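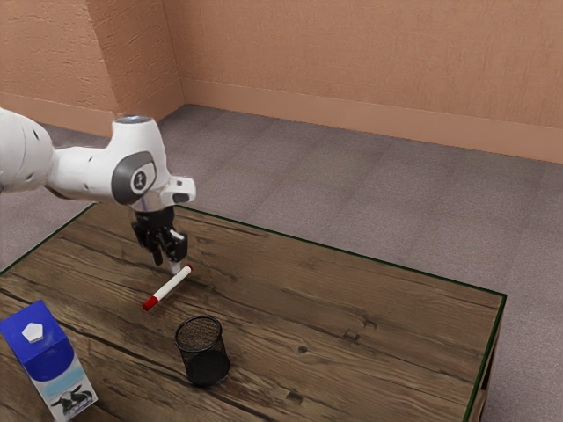 I got to Draltaldale at 8:40 in the morning with a bad coffee and no idea which door to use, and by noon I'd decided this was the best open day I've been to in years. Menudel had the whole ground floor open (offices too, if you like offices), but I spent most of my visit in one room with one robot arm and the two people who keep it running.

It's a small cell. One arm, one two-finger gripper, one table, and a simulated copy of all of it that runs on a monitor by the door. The job they were practicing is picking up a marker and dropping it in a mesh pen cup, which sounds like nothing until you watch someone spend a morning on it! Every new pick gets tried in the simulation first, and only after that does anyone let the real arm have a go.

What I wanted to know was how you look after a thing like this, and they were happy to talk. The morning check goes like this: wipe the fingertips, run the gripper open and closed a few times with nothing in it, then send the arm to its home pose and listen. Yes, listen. One of the techs told me she'd caught a worn bearing by ear last winter, well before the software complained.

The fingertip pads are the part that wears out. They keep a drawer of spares from Fuchs and change them every 300 hours, or sooner if the markers start slipping. I got to do one! Two tiny screws, old pad off, new pad on, and then you have to redo the grip height, because even a slightly thicker pad puts you too close to the table. Mine took 23 minutes. The tech does it in the time it takes to tell you about it.

The setup side was fussier than I'd guessed. The controller is on a Brevar cart, and the cart has to be locked to the floor before anyone touches calibration. They touch off at three corners of the table, type the numbers into the simulation, and compare the two. If they don't agree, they start over. Last spring the whole thing was off for a week and the cause was a loose bolt under the table (I heard this story twice, from two people, with two different bolts).

There's a logbook on a string too, a real paper one. The last entry I saw said 2,740 picks since the last cable change, with a coffee ring next to it.

Lunch was soup and a decent roll. Parking is free but the lot only holds 90 cars, and it was full when I left, so come early. They're doing it again in October, and I've already asked if I can bring my nephew.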